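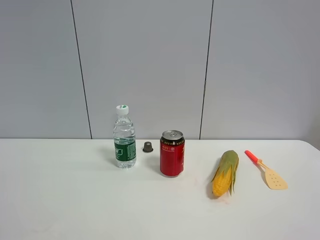

The Brarkileo Livik table in white. The corners are rounded on all models in the line.

The Livik is a plain rectangular table sold as a desk, a craft table or a playroom table, depending on which page of the store you land on. We bought the 63-inch version in white in May and have used it nearly every day for eight months. It replaced an Oakley folding table that had started to bow in the middle.

It ships in two boxes. The top comes in one and the legs and hardware in the other, and ours arrived a day apart. Assembly is simple but slow. The leg bolts go in at a slight angle, and if you tighten the first one all the way before starting the rest, the last one won't catch. The instructions leave this out. The hex key in the bag is soft and rounded off before I was done, so use your own.
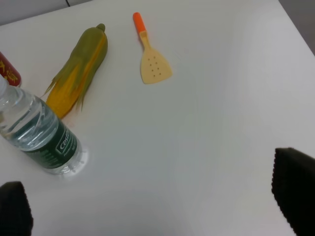 SURFACE AND FINISH

The top has a smooth matte finish. I had a glossy white desk before this and could see the ceiling light in it all day. With the Livik, a clear plastic bottle lying on its side gives off more glare than the table does. For anyone who works near a window, that is a good argument for this finish.

White does show everything. Pencil comes off with a damp cloth. Washable marker comes off if you get to it the same day. A ballpoint line near the back edge has faded but never gone away, and a splash of tomato sauce left a pale mark that took two rounds of dish soap. I would not use anything gritty on it. I tried a scrub pad on one spot and it is now shinier than the area next to it.

The edge is smooth to the touch and comfortable under the forearms. The rounded corners are a nice thing to have in a room where kids run past.

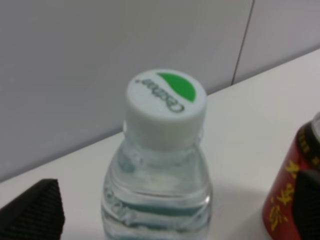

Wobble was my main complaint with the old table, so I paid attention to it here. On a hard floor the Livik is steady. Leaning on one end moves it a little, and typing or drawing does not move it at all. Water bottles get left out on ours all the time, and a tall Cestbon with its white screw cap is the sort of thing I used to move to a shelf before anyone sat down. I leave it where it is now. On carpet the table is not as good. The feet are small and sink in unevenly, and there is no way to adjust them. Stemamlow makes a similar table with leveling feet, and if you have thick carpet I would look at that one first.

Size is about right for two children side by side or one adult with a lot of stuff. Pretend cooking has more or less taken over the left half of ours, and there is still space to fold laundry on the other half.
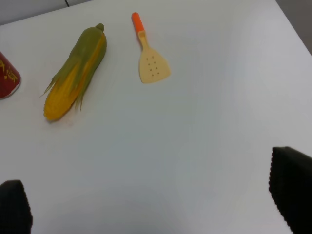

Small toys are easy to spot on it. The orange tip on the handle of the toy spatula stands out clearly against the white, and so does the yellow on the corn. Cleanup at the end of the day goes faster than it did on our wood-grain table, where beige pieces tended to disappear.

The color changes somewhat through the day. It can look slightly blue in one part and warmer in another. If you are trying to match it to other white furniture, order the sample chip.

Rating: 4 out of 5. I took off a point for the feet and the hex key.

Good for: playrooms, crafts, a basic desk
Less good for: thick carpet, permanent markers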